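Buying Hand-Held Grippers: Questions We Keep Getting

The purchasing inbox collects the same handful of questions every April, when budgets open and everybody remembers they have ideas. The answers are below, in the order people tend to ask them, which is to say with the money first and the thinking later.

They apply to anyone planning a hand-held gripper setup for household tasks: table, props, marker blocks, a person on the handles. 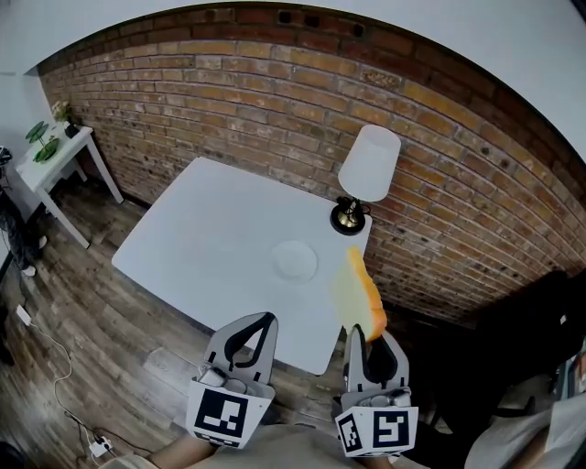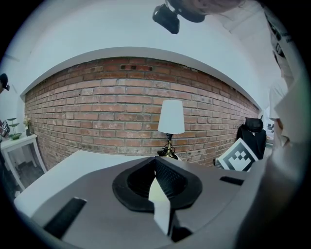 How much should I ask for?

More than the price of the grippers. The grippers are the part people get right, since they come with a quote attached. For a two-gripper station, put the hardware on one line and then make a second line for everything else: table, lamp, cables, power strips, storage, spare pads, bread. If your second line is a tenth of your first, you've forgotten something, and it's probably storage.

Our last station had 46 lines in its budget. The shortest read "tape." It was also the one that ran over.

Should I buy one gripper or a pair?

A pair, if your tasks have any plates in them. You can do a surprising amount with one hand, as anyone who has ever eaten toast while looking for keys will tell you, but you'll want the second one by the end of the first month. Buying it later means a second purchase order, a second shipping charge, and a slightly different shade of gray.

Fekine or Illosen?

We've bought both. Fekine ships faster and writes a manual you can follow. Illosen makes the sturdier finger and a manual that seems to have been translated by the finger. If your people are new at this, go with Fekine. If they drop things, go with Illosen. If both are true, talk to us before you order anything.

Please don't mix the two at one station. The mounts differ by just enough to look compatible.

How many spare fingers and pads?

Soft parts wear out. We order 18 sets per station per year and generally finish the year with a few left in the drawer. Teams that order fewer end up paying for express delivery, and the express charge on one set would have bought you most of another.

Pads count as consumables, so they come out of your running budget. Do not try to get them through as equipment. It has been tried.

Can I print my own marker blocks?

Yes, and plenty of people do. Print them matte, mount them on something that won't bend, and check the size with calipers before you use them. A glossy marker under a bright lamp is a white square with ambitions. If you'd like them made for you, Ó Dálaigh will do a batch in 14 working days, a figure they have hit every time we've asked, so there's no use begging for 12.

Do we need a special room?

No. You need a room with a door, a table people can get around, and more outlets than you think. Measure the floor with the chairs in it. Every floor plan we receive shows a table floating in open space, as though the operators and their shoes would be kept elsewhere.

Put cable covers in the budget from the start. They're cheap, they're ugly, and you'll approve them without a murmur right after someone trips.

What about props?

Set aside $400 per station and buy from ordinary stores. Get two of anything breakable. Think about color while you're there: a white plate on a white table may be exactly the test you want, or it may be what happens when one person does all the shopping. Decide which before you pay.

Food is allowed, real or fake. Real food goes on a separate receipt, and finance would like you to know that "lunch" is not a prop category.

Is leasing worth it?

For a project shorter than a year, often. Bendia leases full kits and takes them back without much fuss over scratches. Read the section on returns, though. They want the original foam, and the original foam has usually been thrown out by the person who is proudest of keeping the place tidy.

Past a year, buy.

How much staff time should I plan for?

Count the setup and the reset as well as the task. Moving a slice of bread onto a plate takes seconds. Putting everything back where it was, charging things, and finding the other charger takes longer, and someone has to be paid for it. We plan half of each session for work that never shows up in a progress report.

When will my order be approved?

Complete requests that reach us before noon get looked at the same day. Incomplete ones go in the other pile. You don't want the other pile.

Related items
Station budget worksheet (blank)
Cable covers: which ones fit under a chair
Returning a Bendia kit
Marker block sizes and print settings
What finance means by "consumable"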